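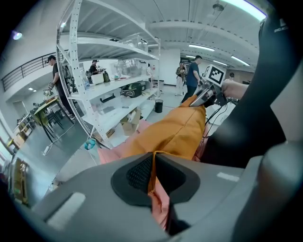 I've been reading clothing labels again, always a mistake in October when the sales start. A jumper I nearly bought at the Pētersons outlet in Grostport had a green leaf on the tag and the words "responsibly made". Responsible to whom? I asked at the counter and got a shrug and a brochure.

The brochure was worse. It said the Murnia range "gives back" through a take-back bin, so I went and found the bin. It's next to the change rooms and it earns you a voucher for buying more Murnia. Where the clothes go after that, the brochure doesn't say. I wrote to the head office in Warnmont and got 594 words in reply (I pasted it into a word counter, I was that annoyed). Two of them were "our journey". None of them was the name of a sorting plant, a charity or a country.

I'm not against recycling cloth. I'd love it to work. But a blend of cotton, polyester and a bit of elastane is hard to pull apart, and I've yet to see a shop admit that on the same sign as the leaf. My guess is a fair bit ends up as rags or stuffing — fine, say so then.

My own record isn't spotless. I own four winter coats and wear one. The one I wear is 2 sizes too big and came from an op shop, no leaf on it anywhere, and the colour has held up better than the new ones.

Anyway, I left the jumper on the rack. If they ever send me a proper answer I'll put it up, favourable or not.

Recent posts
Does a 700 gram doona need a story?
The bus shelter in Grostport, again
Loyalty cards I have cancelled
Is "artisan" a flavour?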